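Module 6: Cable faults on two-arm work cells
Course handout, Lim building, read before the lab session

What this handout covers

Last week we dealt with faults inside the controller. This week is about faults in the wiring that runs along the outside of the arm. They are cheap to fix and slow to find, and they account for a good share of the lost hours in any lab that runs arms all day. The case below comes from the Clostholm site and was written up by Euan Lennox, who ran the cell at the time. Keep your copy, as the assignment at the end refers back to it.

The fault

The cell at Clostholm had two arms set up for handing small parts from one gripper to the other. During a handover in September, the left gripper opened when it should have stayed closed. The part fell to the table. The controller logged a communication timeout on the left tool channel, code 1493, and the right arm went on with its program for 43 more cycles before an operator pressed the stop.

No one was hurt. The right gripper closed on nothing each time and reported a good grasp, as its finger sensor had been switched off in the settings during an earlier test and never switched back on.

So there were two faults. The first was a broken conductor in the left gripper cable. The second was a missing link between the two programs: a timeout on one arm did not stop the other. The second fault is the more serious one, and it is the one students tend to leave out of their reports. 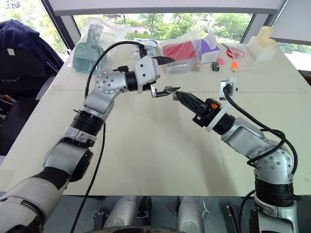
Figure 6.1. Two-arm handover position. Note the cable arcing over the left wrist and the camera cable looped at the right forearm joint.

How the cable failed

An outside cable has to bend every time the wrist turns. If the loop is too short, the bend is taken up close to the connector, and the copper strands break there one at a time. The jacket usually looks fine. If the loop is too long, it can drag on the table or catch on a part, and the load goes into the connector as a sharp pull.

At Clostholm the loop had been shortened with a cable tie after it snagged on some packaging. That cured the snagging. The tie was placed 17 mm from the connector, and the gripper began dropping out when the wrist was turned to its far limit. At first the dropouts were short enough for the controller to ignore. Lennox found 200 of them in the log, all at nearly the same wrist angle, going back well before the day of the failure.

Finding it

1. Stop the cell and lock out power before you put a hand near either arm.
2. Check the log for short dropouts. Sort them by joint angle, then by time.
3. Unplug the cable at both ends. Put a meter across each conductor and flex the cable by hand, starting next to the connector.
4. Mark any spot where the reading jumps. Replace the whole cable. Do not splice a cable that moves.
5. Do the same for camera cables. A camera that freezes can leave the arm working from an old picture.

What was changed

The cable was replaced and routed with a wider loop, held by a clamp on the wrist link. A timeout on either tool channel now stops both arms. The finger sensor setting is checked at startup, and the cell will not run with it off. Eifion Ruddock later made the same change on the Sornero cell at Stokinthorpe, where the programs had been copied over from Clostholm with the same gap in them.

Assignment

Write one page on the second fault. State which signal should have stopped the right arm, where in the program it should be read, and how you would test it without breaking a cable. Include a sketch of the stop circuit. Bring a printed copy to the lab.

Reading: course pack, sections on moving cables and on shared stop circuits.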